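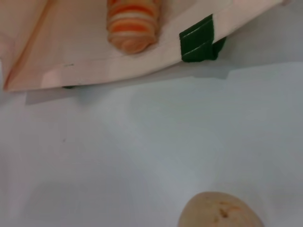
Tikham Ceasefire Line

The Tikham Ceasefire Line is a monitored boundary between the upland district of Tikham and the Lemby valley. It was set by the Horex Accord, which ended open fighting between government troops and the valley militias. The line is not an international border, and neither side treats it as a final settlement of the land dispute.

Background

Fighting began after the district authority in Tikham canceled grazing and water rights held by valley towns. Armed groups formed on both sides of the river, and the government sent troops to hold the main road. Early truces were local and short, and most covered only the harvest or the exchange of prisoners. Talks at Horex opened in October under the mediator Ionuț Zamfir, who had earlier worked on prisoner exchanges in the region.

Terms

The accord has 15 articles. Its main points are the withdrawal of heavy weapons to 11 kilometers from the line, the release of detainees, and the return of displaced families to their home towns. Article 4 bars armed patrols at night except on the main road. The status of the upper reservoir was left to later talks — a gap that both parties have since cited in complaints.

Monitoring

Compliance is checked by the Joint Observer Mission, based in the town of Ciobanu. The mission has 431 staff, most of them unarmed. Observers record weapons movements, inspect storage sites and take statements after reported incidents. They have no power of arrest. Corina Voicu, the second head of mission, introduced a single reporting form for both sides and moved the daily liaison call to 6 a.m.

Violations

The mission logged 1272 alleged violations in its first reporting period. The largest group concerned small-arms fire with no known casualties. Other entries covered roadblocks, damage to water pipes and patrols outside permitted hours. Reports that could not be confirmed by a site visit are kept in a separate register.

Crossings

Civilians may cross at Lemby Bridge and at the Ciobanu road post during daylight. Farm vehicles need a seasonal permit. Medical transfers are allowed at any hour once the liaison office on the receiving side has been told.

See also

Horex Accord
Joint Observer Mission
Upper reservoir dispute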